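Kitchen Tips from the Robot Bench: What a Simulated Kitchen Taught Us About Putting Things Away

Filed under: Countertops, Small Appliances, Storage

Regular readers know that this page wanders a bit. One week it's how to get candle wax off a tablecloth, the next it's my day job, and this time it's both, so pour yourself something and get comfortable. I work with a little group called Natunance, and for most of the spring we've been teaching a robot arm to tidy a kitchen. The kitchen lives inside a computer, which means no broken dishes and no mopping, and I can't tell you how much I've come to appreciate that!

The project is called Trodov, and the idea behind it is easy enough to explain. We give the program a kitchen and a chore, such as "move the bowl to the counter," and let it try. Then we change something small (the bowl a little to the left, the light a little dimmer, a different toaster) and let it try again. We ran 2404 tries in all, spread over 29 kitchen layouts, and kept notes on where the trouble came. I went in expecting the trouble to be with slippery or heavy things. Most of it came down to where things had been put in the first place, and that's a subject I've had opinions on since my very first apartment.
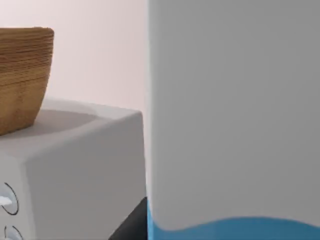
The top of a small appliance is the first place most of us set something down when the counter fills up, and it was the hardest spot in our whole study. Reaching up and over takes more room than you'd think. When the view comes from down near the hand, as it does with the wooden bowl up on the white appliance, that big gray finger with the wavy blue band takes up half of what there is to see, and the bowl gets whatever is left over at the side. The program had to plan its reach with that much less to go on. We found that simply moving the target one hand's width in from the edge of whatever it stood on cut the failed grasps by more than 200 over the full set of tries. The same goes for you and me reaching past a hot pan with a mitt on.

So, some tips, all of which I've since carried home to my own kitchen.

Leave a mitt's width between neighbors. Our second most common failure was the bump, where the arm got safely to the thing it wanted and knocked the thing beside it. Put on your thickest oven mitt, lay your hand flat between the toaster and the canister, and if it doesn't slide through, spread them out. I did this on a Tuesday evening and ended up moving the flour to the pantry, where it should have been all along.

Keep knobs facing open air. A control with a jar parked in front of it gets turned by accident sooner or later, by a robot or by an elbow. We tracked this in the study as "unplanned contact," and the layouts with clear fronts had far less of it.

Watch out for pale on pale. White dishes against white walls gave the program fits until we trained it on a wider mix of colors, and my own eyes aren't what they were either. A bowl in a warm wood tone or a good strong color is much easier to find at six in the morning. If you love your white dishes (I do!), a colored tray under them does nearly as well.

Stack no more than 3 deep. We tried taller stacks of bowls and the success rate dropped off so quickly that we quit testing them. At home, the one you want is always on the bottom anyhow.

If an appliance gets warm on top, keep the top clear, and certainly never leave wood, paper or plastic up there while it's running. The simulation doesn't know about heat, so the arm will happily set a bowl anywhere you ask. Please know better than the arm.

A word for those who write in about method. The layouts were built in Jadton, our in-house scene builder, and each one was tested with the same chores in the same order. Chores were scored as done or not done, with no partial credit, so the results look a touch harsher than they might elsewhere. We haven't yet tried any of this with a real arm in a real room. That work begins at the Villanueva workshop in May, with secondhand dishes, and I've already been told to bring a broom.

Next time: getting the smell of onions out of a cutting board.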